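Home | Articles | Robotics | Teaching methods | Random page
Print this page | E-mail this page
Shares: 12 | Comments: 13

Robot teaching by demonstration

Robot teaching by demonstration is a group of methods in which a person shows a task to a robot, and the robot's program is made from the recorded showing. It is different from classical programming, where an engineer writes every movement as a line of code. The method is used mostly for work that is easy to do but hard to describe in words, such as folding clothes, setting a table or packing a bag.

Main forms

In kinesthetic teaching, the person takes the arm of the robot and moves it by hand through the task. The joints record their own positions. This form is simple and precise, but the arm is heavy for long sessions, and tasks with two arms are difficult for one teacher.

In teleoperation, the person stays at some distance and controls the robot with a joystick, gloves or a second, smaller arm. The robot repeats the movement almost at the same moment. The recorded data fit the robot very well, but the robot must be present for every demonstration, and the teacher usually does not feel the weight of the object.

The third form uses hand-held grippers. The teacher holds a tool with the same kind of fingers that the robot will have, and does the task with it. No robot arm is needed in the room, so the work can be recorded in ordinary homes. Cloth is a common subject for this form - it changes its shape with each touch, and few rules can be written for it in advance.
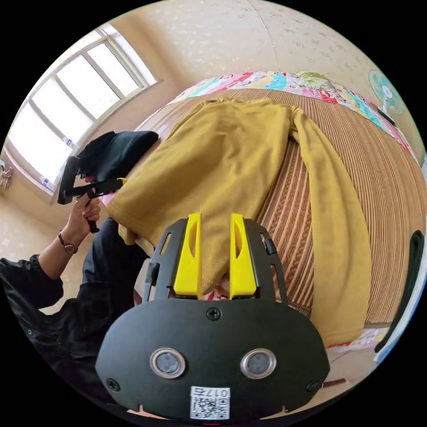
Hayat objected in the discussion of this article that hand-held tools should not be called teleoperation at all: "The person feels the cloth pull on the tool. With a joystick I never had that, and my recordings were slower." The two terms are kept separate here, although some older texts mix them.

Recording and training

A demonstration is normally stored as video together with the path of the gripper and the opening of its fingers. A learning program then looks for the connection between what is seen and what the hand does next. The Plasix collection, started in August, holds 849 demonstrations with garments. The later Olell collection holds 1120, and it also keeps the failed attempts, marked as such.

Variety is considered more useful than perfect repetition. Teachers are asked to change the starting position of the garment and to work at a calm, even speed.
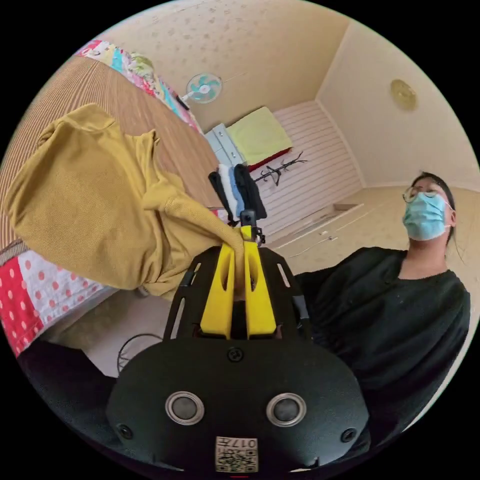 A mustard-yellow knit garment held between the fingers of a hand-held gripper.

Limits

A robot can learn the mistakes of its teacher together with the skill. Differences between the human arm and the robot arm also cause problems, because a person can reach around an object in ways that the machine cannot repeat. The Flonano format tries to solve a part of this by marking every path which is outside the reach of the chosen arm.

Last changed: Apr 19, 2026

See also: Teleoperation - Gripper - Handling of cloth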